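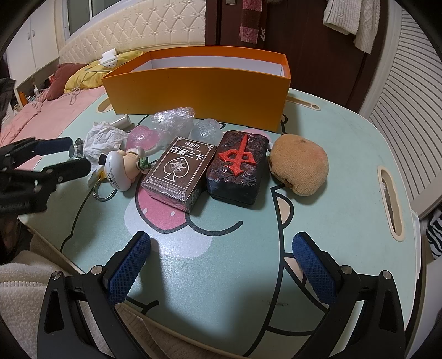
Section 4: Sorting Small Keepsakes into the Storage Box

If you have worked through the first three sections, your Ikora box is unfolded, its corners are pressed square, and you have given it a day to air out. Now comes the part most people bought it for, which is finding a home for all those little things that collect on desks and in coat pockets: key rings, card decks, small plush toys, cases with nothing in them, cases with something in them you forgot about. Take your time with this. Put some music on if you like. There is no prize for finishing before lunch, and you will probably come across a thing or two you want to sit and look at for a while.

Before you start

You will need a clear table, a soft dry cloth, the Jurkach divider set (sold separately, 4 long and 18 short pieces), and a few sheets of plain tissue. A folding table is fine as long as the legs are locked. Work with the box on the table with you, long side facing you, toward the back, so there is room in front of it to lay things out.

4.1 Laying out

1. Set your keepsakes in a single row in front of the box. One row is enough for a first round. If you have a great many, do them in batches, and leave the rest in whatever bag or drawer they came from.

2. Unwrap anything that is in tissue or a thin bag, and smooth the wrapping out before you decide whether to keep it. Check inside the folds! Small parts love to hide there, and we hear about lost charms and caps more than anything else.

3. Keep loose bits next to the thing they belong to. If a key ring has come away from its figure, lay the two side by side until you have had a chance to join them again.

Note: Card decks still sealed in clear film can stay sealed. The film will wrinkle a little at the edges over time and it does no harm. If you use the cards often - fortune cards, answer cards, that kind of thing - open them now and save yourself the bother later.

4.2 Wiping down

4. Wipe hard cases with the dry cloth, going along any ridges or raised emblems and never across them. Raised decoration catches on cloth, and a good tug can lift a corner.

5. Brush plush toys with your fingers or a soft baby brush. Please don't use the cloth on them, as it only pushes the dust further in.

6. Wipe shiny keychain figures last, and go gently over any printed lettering.

CAUTION: Do not use window spray, alcohol, or scented wipes on painted figures. They can cloud the finish in a single pass, and there is no getting it back.

4.3 Fitting the dividers

7. Slide the long Jurkach pieces in first, from front to back. They should drop to the floor of the box with a soft click. If one stands proud, lift it out and turn it around - the slots are a hair wider at one end.

8. Add the short pieces wherever you need them. You will not use them all. For a mixed handful like the one described in this section, 2 short pieces per row is plenty, and you can always go back and add more.

9. Leave one wide space with no short pieces at all. Plush toys go there, and they like room.

4.4 Putting things away

10. Heavy and flat goes first. Lay card boxes down with the face up, so you can read the title without digging.

11. Stand hard cases on their long edge if they will hold. If they wobble, lay them flat on a folded sheet of tissue.

12. Put keychain figures in the small spaces, one to a space, with the ring tucked underneath so it can't scratch a neighbor.

13. Plush toys go in last, on top, and never pressed down. If the lid won't close over one, it belongs on a shelf.

CAUTION: Keep the filled box under 17 pounds. The rim is strong enough for carrying, but the front panel will bow if the box is overloaded, and a bowed panel does not spring back.

Note: If you are stacking this box with one from the Pasichnyk range, the Pasichnyk goes on the bottom. Its base is a little wider.

Once everything is in, close the lid and press each corner in turn. Section 5 covers labels and where to stick them so they peel off cleanly.

Reader comments (4)

plumtree_annex
Step 7 saved me. I had one divider in backward since March and thought the box was warped.

Deb in Duluth
Do the short dividers fit the older Tornus box? Mine has the rounded slots.

hallcloset
@Deb in Duluth they do, but they're snug. I rubbed a little candle wax on the edges and they went right in.

Deb in Duluth
Thank you!! Trying it tonight.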